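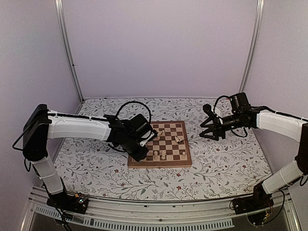
Yeshi Gudeta replied:
I would leave the clock off for the first month. We tried it with the beginners at our library club and they just moved the first piece they touched. Let them play slow games until they stop leaving the queen hanging, then bring the clock in.

zellholm_rook wrote:
Disagree. If you wait, they get used to thinking for five minutes over a recapture and then they hate the clock when it arrives. Mine start with 20 minutes each from the first evening. Very few of them run out of time anyway, they play too fast as it is.

Yeshi Gudeta replied:
That is my point though. They already play too fast. A clock tells them to hurry.

pawnbroker wrote:
Depends on the age. Adults learning from scratch are nervous about looking slow, and a clock makes that worse. Children don't care. I run a mixed evening and I put clocks on the children's boards only. Had one complaint, from a man who wanted a clock and couldn't have one, so I gave him a clock.

Mathias Prantl wrote:
Thanks all. To answer the question from the first page, it is an evening group for adults, starting in February, 7 till 9. Most of them know how the pieces move and not much else. I was going to do a short lesson and then free play. Is that the right way round?

zellholm_rook wrote:
Other way round. Play first, lesson after. People arrive late and you end up explaining the fork again for whoever has just walked in.

Yeshi Gudeta replied:
We do the lesson first and start it at quarter past. Latecomers sit down quietly and catch up. If you put it at the end half of them have gone for the bus.

zellholm_rook wrote:
Fair enough about the bus. We are next to the car park so I don't get that.

kt_endgames wrote:
What are you going to teach them? Please don't start with openings. I joined a group at Cudel years ago and we did the Italian for weeks. I could play six moves of it and then had no idea what I was doing. Start with king and pawn against king. It is short, it comes up, and people enjoy it once they see why the king goes in front.

pawnbroker wrote:
Endings are fine but they will not get to an ending. Their games finish on move 15 because someone has missed a back rank mate. Tactics first. Pins, forks, back rank. Then a bit of rook and king mate so they can finish off a won game.

kt_endgames wrote:
They don't get to endings because nobody shows them that swapping pieces when you are ahead is a good idea. Same problem from the other side.

pawnbroker wrote:
I'd still do tactics first.

Mathias Prantl wrote:
I might do tactics for 3 weeks and then pawn endings, and see how it goes. Another question. Should I make them write their moves down?

Yeshi Gudeta replied:
Yes, but not every game. One written game per evening is plenty. Give them a proper scoresheet with the columns printed, otherwise White's and Black's moves get mixed up by move 10 and you can't play it through afterwards.

zellholm_rook wrote:
Agree with that one. Boards with the letters and numbers along the edge help as well. If the sets at your venue don't have them, it is worth buying a few roll-up boards that do.

harbour_jon wrote:
Is there a ladder or anything? Our place has had one for years and it causes more arguments than it is worth. Two people at the top won't play each other.

Mathias Prantl wrote:
No ladder planned. I thought I would pair people up myself and swap them round after each game.

harbour_jon wrote:
Good. Keep it like that. If you have an odd number, sit out yourself and go round looking at the games.

kt_endgames wrote:
And don't comment while they are playing. Wait till it's over. I had someone lean over and say "interesting" once and I spent ten minutes looking for what I had missed.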